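Pre-event checklist with comments: Stultgate Congress, main hall and analysis room
November
Checked by Elie Aoun, comments by Jérémie Bouvier

Walked through on the afternoon before round one. Items are marked OK, FIX or WATCH. Anything marked FIX must be closed before the doors open at 9.15.

1. Boards and pieces

Sets complete, spare queens at the arbiters' desk — OK
Comment: 89 sets checked in from the Rernwood store. Two had a bishop from another set, slightly taller. Swapped.

Boards the right way round, white square at each player's right — WATCH
Comment: The juniors' end was fine. Row D had been laid sideways and was turned. Check again after the room has been swept, as the tables get moved.

Top four boards, wooden sets — OK
Comment: One black knight has a loose felt. Glued, leave it alone overnight.

2. Clocks

Batteries tested under load — FIX
Comment: 10 clocks showed the low battery sign after an hour running. Replace all of those, and don't mix old and new cells in the same clock.

Time control set and locked — WATCH
Comment: Set on all clocks in the Open. The Minor still has last season's setting on row F. The increment is missing, so it looks right at a glance and isn't.

Clock side — OK
Comment: All on the same side so arbiters can read them from the aisle.

3. Tables and aisles

Gap between rows wide enough for a wheelchair — OK
Comment: Measured at both ends and the middle. Row B was pinched by a radiator and has been moved out.

Tables steady — FIX
Comment: Table 31 rocks. Table 44 has a bent leg and should come out. There is a spare behind the stage curtain.

Chairs — OK
Comment: Felt pads fitted to the ones that scrape. We ran out before the last row, where the chairs are the stacking kind and quiet enough.

4. Fire and exits

Exit doors open from inside — OK
Comment: Both tried. The car park door sticks in damp weather and needs a shoulder. Reported to the hall.

Exit signs lit — OK

Extinguishers in date — OK
Comment: The one by the kitchen had a bag hung on it. Removed.

Floor cables taped — WATCH
Comment: The live board feed runs along the stage front and across the gap to the desk. Taped down on the afternoon of the walk. The tape lifts with foot traffic, so look at it after each round.
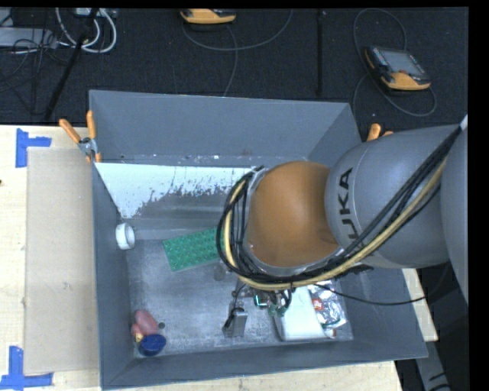
Photo: Haddad

5. Live boards and pairings

Live boards connected — OK
Comment: All four sent moves to the laptop. Board 3 missed a castling move the first time and got it the second. Arbiter to keep an eye on it in round one.

Pairing software backed up — OK
Comment: Copy on a stick in the cash tin. Save after every round, before the pairings are printed, and again after any late result is corrected.

Printer — FIX
Comment: Prints a grey stripe down the names column. New cartridge needed.

6. Fair play

Phone policy posted at both entrances — OK
Comment: Poster gives the penalty in plain words. Last year's poster was still up by the toilets and said something different. Taken down.

Analysis room separate from playing hall — OK
Comment: Door closer works. Bollolance are running the bookstall in there again and have been asked to keep engine screens off during play.

Scoresheets — OK
Comment: 2600 in the box, enough for all rounds with the spares. The duplicate sheets are the pale kind which don't copy well if people write lightly. Put out ballpoints.

7. Comfort

Lighting — WATCH
Comment: One tube flickers above row C. Not bad in daylight. If it is still doing it for the evening round, move those boards up to the stage end.

Heating — OK
Comment: Takes two hours to warm the hall. Someone has to be in by seven.

Water — OK
Comment: Jugs on the side tables only, none on the playing tables.

Still open: clock batteries, tables 31 and 44, printer cartridge. Jérémie to sign these off in the morning and tell the chief arbiter.

We use cookies to remember your settings. By carrying on you accept this.

Contact the organisers | © Stultgate Congress | Back to top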